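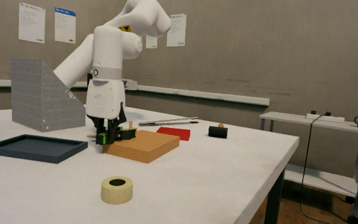
Alter Verkaufsprospekt vom Händler - aufhängen, verkaufen oder in die Mappe?

Hallo zusammen,

hab beim Ausräumen einer Garage einen Stapel Autohaus-Papier übernommen. Händler war Ganier, Vertretung für mehrere Marken, den Laden gibts lange nicht mehr. Drin sind Preislisten, Farbkarten, ein paar Aufsteller aus Pappe fürs Armaturenbrett und ein großer Faltprospekt zum Ukholm Kombi, aufgeklappt fast so groß wie der Küchentisch. Um den gehts mir.

Zustand: Farben noch gut, Papier an den Falzen mürbe. An einer Stelle ist der Falz schon durch, jemand hat das von hinten mit Tesa geklebt, der Streifen ist jetzt braun und hart. Hinten Händlerstempel und mit Bleistift die Zahl 183. Lagernummer? Preis kann es ja kaum sein. Auf zwei Farbkarten steht auch was mit Bleistift, aber unleserlich.

Fragen:
Wie kriege ich das Tesa ab, ohne dass die Druckfarbe mitgeht? Föhn hab ich gelesen, trau mich aber nicht.
Mindert der Stempel den Wert oder ist das egal?
Kann man sowas rahmen oder ist das Licht auf Dauer zu viel? Flur, Nordseite, Fenster ist weiter weg.
Und hat jemand eine Ahnung, aus welchem Modelljahr der ist? Kein Druckvermerk zu finden. Auf dem Titel die schmalen Rückleuchten, innen bei der Ausstattung aber noch der alte Kühlergrill. Passt für mich nicht zusammen.

Wollte im August auf den Teilemarkt, bis dahin müsste ich wissen ob der mitkommt oder nicht. Danke schonmal!

3 Antworten

Antwort 1 - als hilfreich markiert

Finger weg vom Föhn. Der Kleber wird weich und zieht erst recht ins Papier, dann hast du einen Fettfleck bis auf die Vorderseite. Bei ganz altem Tesa ist der Kleber meist durchgetrocknet, da löst sich der Träger oft fast von selber. Flaches Spatelmesser, ganz flach ansetzen, von der Ecke her, nicht ziehen. Was braun im Papier steckt bleibt braun. Damit leben. Lösungsmittel würd ich bei Faltprospekten gar nicht anfassen, die Farben bluten aus und das siehst du erst wenn es zu spät ist. Wenn der Streifen richtig fest sitzt: drauf lassen und nur verhindern, dass der Riss weiterläuft.

Für den Falz dann Japanpapier und Kleister, gibts im Buchbinderbedarf. Schmaler Streifen von hinten, Löschpapier drauf, glatte Platte, Gewicht, über Nacht liegen lassen. Vorher an einer der Preislisten üben, von denen hast du ja wohl mehrere. Und bitte kein neues Klebeband, auch nicht das teure "archivfeste". Hab davon welches wieder abmachen müssen, kein Spass.

Stempel ist kein Mangel. Im Gegenteil, viele Sammler suchen nach Händlern aus ihrer Gegend, da zahlt mancher sogar mehr. Nur wenn er quer über das Auto auf dem Titel geht wirds doof, aber deiner ist ja hinten. Bleistiftzahl auch drin lassen! Auf keinen Fall radieren. Ich tippe auf Bestellnummer vom Prospektlager, bei Hestum-Unterlagen hab ich solche Zahlen öfter gesehen, immer hinten unten, immer Bleistift.

Rahmen: geht, aber im Original würd ichs nicht machen. Rot und Gelb sind die ersten, die verblassen, auch auf der Nordseite. Lass das Ding im Copyshop einscannen und häng den Druck auf. Sieht hinter Glas keiner. Original ungefaltet in eine säurefreie Mappe, wenn du eine in der Größe findest, sonst locker gefaltet mit Seidenpapier in den Knicken.

Antwort 2

Zum Modelljahr: das mit Rückleuchten und Grill ist normal. Prospekte wurden gedruckt bevor die Serie stand, innen haben die gern die Bilder vom Vorjahr weiterverwendet. Der Titel ist neuer, danach würd ich gehen. Guck mal auf die Polsterfarben - wenn Olivgrün noch dabei ist, dann erste Auflage. Bei der zweiten flog das raus und es kam so ein Senfton. Außerdem gabs den Prospekt mit und ohne Einlegeblatt mit den technischen Daten, das lag nur lose drin und fehlt meistens. Falls es bei dir im Stapel rumliegt, unbedingt dazulegen, macht preislich echt was aus.

Preis, weil du nach verkaufen fragst: mit durchem Falz und Tesa vielleicht 30 Euro, mit Blatt mehr. Die Pappaufsteller sind übrigens das interessantere. Die wurden nach der Saison weggeschmissen, Prospekte hat jeder mitgenomen. Stell davon mal Bilder ein, vor allem ob die Lasche hinten noch dran ist. Am besten alles zusammen lassen, ein kompletter Händlernachlass geht besser weg als lauter Einzelblätter. Würd damit auch nicht auf den Teilemarkt, da liegt das zwischen Vergasern und kriegt Ölfinger und Kaffee ab. Papierbörse oder Clubheft.

Antwort 3

Hab meinen vom Bucur Coupé einfach mit Reißzwecken an der Werkstattwand, hängt da seit Jahren, sieht immer noch gut aus. Bisschen blau geworden halt. Man kann sich auch anstellen.

Falls du die Farbkarten abgibst, such noch die fürs Coupé, zweites Baujahr. Gerne PN

Kommentar vom Fragesteller zu Antwort 2:

Olivgrün ist drin! Einlegeblatt leider nicht, hab den Stapel zweimal durch. Bei den Aufstellern ist bei einem die Lasche ab, liegt aber dabei. Bilder mach ich wenn ich wieder daheim bin. Tesa lass ich erstmal in Ruhe, an der Preisliste hats mir gleich die Ecke mit abgezogen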